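Robot Learning Seminar
Handout for unit 6: demonstrations, wrist views and what the numbers are worth

Read the Pulero report before class. Skip the introduction, which promises a good deal more than the tables deliver.

The claim under discussion is easy to state. A policy trained on 170 teleoperated demonstrations of tabletop tidying is said to reach 79 percent success on objects it has handled before, and the authors credit most of that to adding a wrist view to the fixed ones. The Menach group made a similar claim with a smaller set. I would like you to doubt both until you have looked at how the trials were scored.

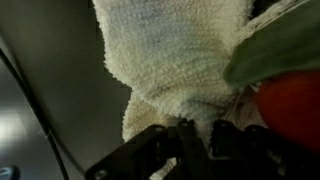
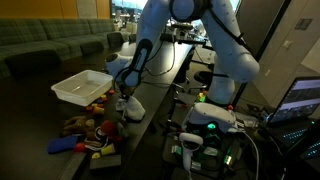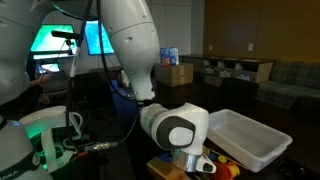
Success rates in this literature hide a choice about what counts as an object. Pulero reports a single figure over everything on the table, so a ball and a piece of cloth carry the same weight. Cloth is the harder case by far. In the first view the white fabric is bunched, and bits of it show through the gaps between the gripper's plates; a scorer could call that a clean grasp or a sloppy one, and the report has no rule for deciding. The second view, from further back, has a plush animal, balls and sponges on the same table as a crumpled white cloth. Averaging over a mix like that tells you very little about any part of it.

Then there is the ablation. With the wrist view removed, success falls to 50 percent, which looks decisive — until you read that each condition was trained with only 2 random seeds. The Alemneh replication found a much smaller gap and gets one footnote. I don't say the effect is absent. I say the experiment can't tell us its size.

For class, bring a page on the following:

Write a scoring rule for picking up cloth that two strangers could apply to the same trial and agree on.

Find where the report says how starting positions were chosen. Brarkutthorpe's protocol fixes them in advance; compare.

Decide which of the report's tables you would still believe if the soft objects were scored separately.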